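Chapter 7
Choosing a Kit: Wiping Arms for Desks and Counters

In this chapter
What comes in a surface-care kit
How a wiping pass is put together
Reading a supplier's offer
Trying a kit on your own furniture

When the library at Clorholm went looking for help with its study desks in September, it asked for one thing only: clean desktops by opening time. The supplier's offer ran to 21 pages. It covered arms, cloths, software, training, spare parts and a service plan, and the staff had to work out which of those they would use. By the end of this chapter you should be able to do the same, and I hope you'll enjoy it as much as I did the first time a kit like this landed on my bench!

We will follow one product all the way through, the Skerix kit from Ekon. It is a good one to learn on, partly for what it does well (it is wonderfully patient) and partly for the questions it leaves open. The price in the Clorholm offer was $3,727, with two sets of cloths and a year of support.

7.1 The job itself

Wiping a desk sounds like the easiest work you could give a robot. Try describing it, though. How hard do you press? Where does the next stroke begin? A soft cloth changes shape every time it meets the table, so the program can't treat it like a solid block. Reiko Hamada, who wrote the kit's exercise book, asks beginners to look at the cloth first and the arm second — good advice, and we'll stick to it.
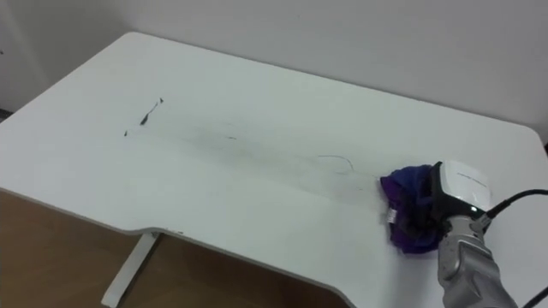

Figures 7.1 and 7.2. Purple cloth on a white desktop, with a gray smear leading up to it and darker marks farther along.

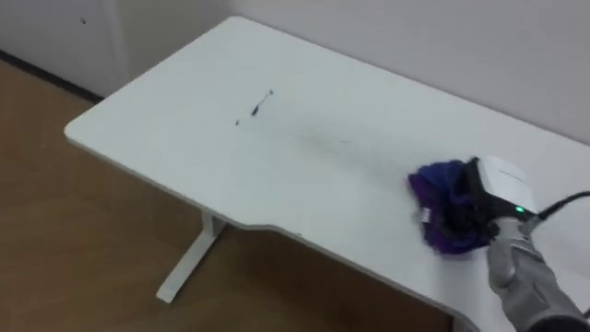

7.2 What the offer should tell you

A useful offer answers plain questions in plain numbers. For the kit in this chapter, look for these entries:

Cloth life. Ekon gives 200 washes per cloth. Ask what counts as worn out.

Reach. Measure your deepest desk, then check the figure against the place where the arm will be mounted — corners are where people get caught.

Edges. Many desks have a curved or cut-in front. Does the planning software accept that outline, or does it assume a rectangle?

Support. Find out who answers the phone. At Clorholm it was Amos Dvorak, and his notes on the first month are reprinted in section 7.5.

Before you go on, pick a desk you know well and write down its depth, its finish and the kind of dirt it collects. Keep the page handy. You will need it for the first exercise.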